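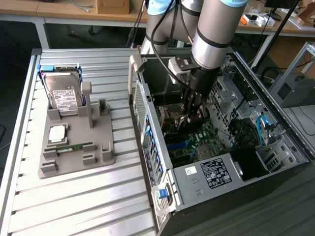

Computer tower on its side with the panel off, robotic arm reaching in over the motherboard.

Section 2: Setting up your Lullel sound mat for a home session

I've been using sound and vibration in my relaxation work for years, and I still set up in the same order every time. Pour yourself a tea and we'll go through it together!

1. Unroll the mat on the floor or on a firm massage table, grey side down. Leave it flat for 11 minutes so the creases can settle (I usually light the candles while I wait).

2. Plug the cord into the foot end. You'll feel a small click.

3. Choose the Clernis programme and set the tone to 48. Itzel Gallegos, who taught me, likes it higher, but I find that a bit buzzy behind the knees.

4. Lie down with your shoulders on the stitched line – shoes off, please – and press Start.

Note: A full session runs around 90 minutes. Newcomers can stop at the first chime.

Caution: Don't use the mat if you have a pacemaker or are pregnant. Check with your doctor first about anything else.

5. When the last tone fades, roll onto your side and get up slowly. Wipe the mat with a damp cloth before you roll it up again.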